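4.2 Pay and output after the Groltwood settlement

The Groltwood agreement has been widely read as a win for organised labour in state-owned plants. We are less sure. Of the 1495 workers covered, 816 voted on the final text and 647 accepted it, so the deal passed with the backing of well under half of those it binds. Management at Perkeo, the parent firm, has since cited the vote as proof of broad consent. The figures do not bear that out. 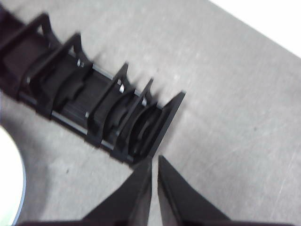
Figure 3. Black slotted rack on a light grey tabletop, with two gripper fingers close to its end plate.

The claim that higher pay led to higher output is weaker still. It rests on nine months of returns supplied by Perkeo itself, and the method of counting finished units changed in January — shortly before the reported rise. Earlier work on the Cozma yards made much of a similar jump, which shrank once overtime was taken out. We asked for the overtime sheets at Groltwood and were given totals only.
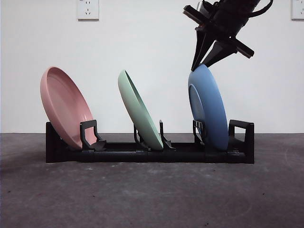
Brirkbridge is often used as the comparison site, and here too we have doubts. Its workers had no union at the time of the stoppage, its contracts were shorter, and its wage bands were set by a different ministry. Any gap between the two sites could come from one of these differences, or from all of them. We therefore report the raw wage series for both sites in the next section and make no attempt to estimate a bargaining effect from it.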